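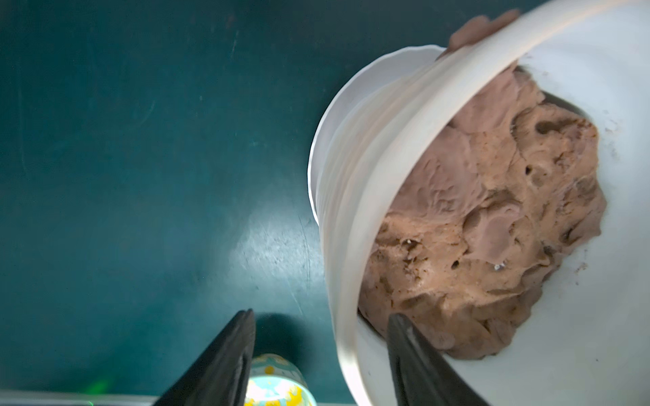

Pudside is a small shared workshop, and for the past while a good many of our evenings have gone into teaching a robot arm to help out with baking. It began when one of our founding members, Relu Voicu, brought in a box of motors and the frame of an arm he'd been building at home in Skerton, and asked if anyone fancied giving him a hand with the wiring (quite a few of us did!). We named the arm Bravuma, and it now has its own corner and its own teal table, a bit scuffed these days, with a stack of our favourite white bowls never too far away. Brown dough is what we keep coming back to for practice, the lumpy, crumbly sort that clings to the side of the bowl, and one of us will usually hold the rim while the gripper goes in. We've grown very fond of the whole business, crumbs and all.

Bravuma is on its third gripper. The first 2 were printed in a hurry and we'd rather not talk about them, but the black fingers we have now come to a nice narrow tip and are easy to swap when we want to try another shape. The spare parts live in the Sorensen cupboard, which is named after the street we started out on.

You don't need any experience to join us, and you certainly don't need to own a robot. Membership is $40 a month, or $60 for a household, and that covers the use of the benches, the printers and the kettle. We can fit up to 3 new people at the arm table at a time, so please drop us a line before you come by and we'll make sure there's a stool and an apron waiting for you.

Page updated 14/11/2025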